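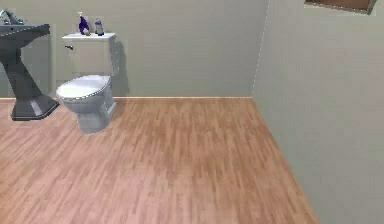 Última alteração desta página: 23 de agosto de 2022
Por Sheldon Wong

Buscar no manual
Digite um termo... Buscar

Seção 4. Montando a cena do banheiro no Skalix

Se você chegou até esta seção, já tem o Skalix instalado, a licença ativada e, espero, a cena da cozinha rodando sem mensagens vermelhas no console. Se a cozinha ainda está dando erro, volte à seção 3 antes de continuar, de verdade. Eu tentei pular essa parte na minha primeira instalação e passei uma tarde inteira procurando no banheiro um problema que estava no driver de vídeo!

O banheiro é a cena que eu mais uso no pacote doméstico da Hekum. Cabe pouca coisa, carrega depressa e dá para repetir a mesma tarefa muitas vezes sem enlouquecer. A variante que vamos abrir tem o vaso encostado na parede do fundo, a pia de coluna cinza-escura à esquerda, piso de tábuas de madeira e dois frascos em cima da caixa acoplada. A tarefa padrão trabalha com o frasco roxo, que fica do lado esquerdo da tampa da caixa.

4.1 O que deixar pronto

- O Skalix aberto no modo de edição (o botão fica no menu Projeto, segunda linha).
- O pacote de cenas domésticas baixado. O arquivo do banheiro tem 272 MB, então confira o disco se você trabalha num notebook apertado como o meu.
- Um perfil de robô carregado. Nos passos abaixo eu uso o Terkholm, o manipulador móvel que já vem no kit. Se você usa outro, os nomes das juntas mudam, mas a ordem dos passos é a mesma.
- O projeto salvo com um nome novo. Não trabalhe em cima do modelo original.

Cuidado: o Skalix grava as alterações de cena no arquivo aberto quando você aperta Executar. Ele não pergunta nada. Se você abriu o modelo original, vai alterar o modelo original, e aí só baixando o pacote de novo.

4.2 Abrindo a cena

1. No menu Cenas, escolha Doméstico e depois Banheiro.

2. Na lista de variantes, selecione a de piso de madeira. Existem outras com cerâmica e com tapete, e elas são ótimas para mais tarde, mas comece por esta: o chão entre o vaso e a parede da direita está livre, e o robô tem espaço para manobrar a base.

3. Clique em Carregar e espere a barra terminar. Na primeira vez ela para perto do fim e parece travada. Está compilando as texturas. Vá pegar um café (eu vou sempre).

4. No painel Sorteio, digite 42 no campo Semente e marque Fixar. Com a semente fixa, os objetos aparecem no mesmo lugar em cada reinício, e você consegue comparar o seu resultado com o de outra pessoa que esteja seguindo este guia.

5. Abra a árvore de objetos e confirme que os dois frascos estão listados sob o item Caixa acoplada. Se um deles aparecer solto na raiz da árvore, arraste para dentro do item e salve.

Nota: as tábuas do piso ficam um pouco borradas quando vistas de perto. É assim mesmo na textura padrão. Existe um pacote de texturas em alta resolução, e eu usei por um tempo, mas para treinar pegada de objeto não notei diferença nenhuma e a máquina ficou bem mais lenta. Hoje deixo a padrão e pronto.

4.3 Conferindo a física antes do robô entrar

Esta parte é a que todo mundo quer pular. Não pule! São poucos minutos.

1. Com o robô ainda oculto, aperte Executar e deixe a simulação correr um pouco.

2. Observe os frascos. Eles devem ficar parados. Se algum tremer ou escorregar pela tampa da caixa, pause, abra Propriedades, depois Contato, e restaure os valores de fábrica.

3. Ligue a exibição de colisores (tecla C). Cada objeto ganha um contorno simplificado. O da pia merece atenção: a coluna afina no meio e abre de novo numa base larga, e o colisor automático costuma embrulhar tudo num bloco só.

4. Selecione a pia e troque o tipo de colisor de Caixa única para Decomposto. Sem isso, o planejador acha que existe uma parede invisível embaixo da cuba e o Terkholm faz umas curvas muito esquisitas para contornar o nada.

5. Selecione o vaso e confira se a tampa está como Fechada e travada. Na tarefa padrão ela não se mexe. Destravar a tampa é outra tarefa, bem mais difícil, e está na seção 6.

6. Desligue os colisores, pare a simulação e salve.

Cuidado: não use Decomposto nos frascos. A conta de contato fica pesada e o objeto começa a vibrar na ponta da garra. Para o frasco roxo, que tem o corpo arredondado, o tipo Cápsula funciona muito bem.

4.4 Posicionando o robô

1. Mostre o robô de novo (o ícone de olho ao lado do nome).

2. No painel Base, escolha Posicionar no chão e clique no piso livre, à direita do vaso. Deixe a frente do robô voltada para a caixa acoplada.

3. Ajuste a altura da garra para 975 mm acima do piso. É o valor que eu uso como posição inicial, alto o bastante para descer sobre a tampa da caixa sem raspar em nada no caminho.

4. Clique em Testar alcance. O Skalix pinta de verde a região que o braço consegue atingir. Os dois frascos precisam ficar dentro do verde. Se o roxo ficar de fora, aproxime a base aos pouquinhos e teste outra vez.

5. Gire só a junta do ombro, devagar, de um limite ao outro, e veja se o cotovelo encosta na parede. O campo Contatos deve permanecer vazio durante todo o movimento.

6. Quando estiver satisfeito, clique em Gravar como pose inicial.

Nota: há uma peça de madeira na parede da direita, mais no alto. Ela entra no planejamento como obstáculo fixo, e se o seu robô tem mastro extensível convém baixar o mastro antes do passo 5. Eu esqueci disso e fiquei um bom tempo achando que a calibração estava errada.

4.5 A primeira pegada

1. Abra Tarefas, depois Pegar e recolocar.

2. Em Objeto, selecione o frasco roxo. Em Destino, selecione Mesma superfície.

3. Em Região permitida, desenhe um retângulo no vão livre da tampa, entre os dois frascos. Deixe uma folga dos dois lados, porque o planejador não gosta de retângulos colados em objetos.

4. Em Obstáculos, marque o frasco menor, o da direita. Se você esquecer essa caixinha o robô simplesmente passa por cima dele, e a tarefa ainda conta como cumprida. Demorei semanas para perceber que metade dos meus dados tinha esse defeito.

5. Há também um objeto pequeno, amarelado, junto à base do frasco roxo. Na árvore ele aparece como Item avulso. Para a primeira tentativa, recomendo trocar o tipo dele para Fixo, assim um toque da garra não o manda embora. Depois que tudo estiver funcionando, volte para Dinâmico.

6. Ajuste a velocidade para Lenta e aperte Executar.

7. Acompanhe a aproximação na janela de câmera lateral. A garra deve descer por cima e fechar no corpo do frasco. Se ela fechar na parte de cima, mais clara, reduza a altura de pegada até o contato ficar no corpo.

Deu certo? Rode mais algumas vezes sem mudar nada. Não deu? Vá para a tabelinha de problemas logo adiante, que eu montei com base nos meus próprios tropeços.

4.6 Gravando episódios em série

1. Com a tarefa funcionando, desmarque Fixar no painel Sorteio. Agora as posições variam a cada reinício.

2. Em Gravação, digite 800 no campo Episódios. Com menos do que isso, o meu modelo de pegada decorava as posições e falhava em qualquer lugar novo. O seu pode se contentar com menos, experimente.

3. Marque Salvar apenas episódios válidos e também Guardar registro de falhas. As falhas ensinam muito, e o registro em texto quase não ocupa espaço.

4. Escolha a pasta de saída. Evite pastas sincronizadas com a nuvem, senão a sincronização disputa o disco com a gravação e os quadros saem pulados.

5. Aperte Gravar e minimize a janela. O Skalix trabalha mais rápido quando não precisa desenhar tudo na tela.

Cuidado: não mude a iluminação no meio de uma série. O programa aceita, mas os arquivos ficam com dois cabeçalhos diferentes e o exportador se recusa a juntar. Se quiser variar a luz, faça uma série nova.

4.7 Problemas que eu já tive

O frasco cai para trás da caixa acoplada.
A região permitida está encostando na borda. Diminua o retângulo do passo 3 da seção 4.5.

O robô fica parado e o console mostra "sem rota".
Quase sempre é o colisor da pia. Veja o passo 4 da seção 4.3. Se já estiver em Decomposto, salve, feche a cena e abra de novo.

A garra atravessa o frasco.
O passo de simulação está longo demais. Em Física, escolha Preciso. Vai ficar mais lento, paciência.

Tudo fica cinza depois de carregar.
A compilação das texturas foi interrompida. Apague a pasta de cache e repita o passo 3 da seção 4.2.

O controle manual não responde.
Se você usa o controle McIntyre, conecte o cabo antes de abrir o Skalix. Conectado depois, ele aparece na lista de dispositivos mas não manda comando nenhum. A Hekum prometeu corrigir isso na versão de dezembro, e quando sair eu atualizo esta parte.

Na próxima seção a gente exporta os episódios e confere os arquivos. Deixe a cena salva e não mexa na pose inicial, pois vamos usar exatamente a mesma.

Itens relacionados
Seção 3. Montando a cena da cozinha
Seção 5. Exportando e conferindo episódios
Seção 6. Tampas, portas e gavetas
Perfil do Terkholm: juntas e limites
Controle McIntyre: ligação e mapeamento dos botões
Colisores no Skalix: qual tipo usar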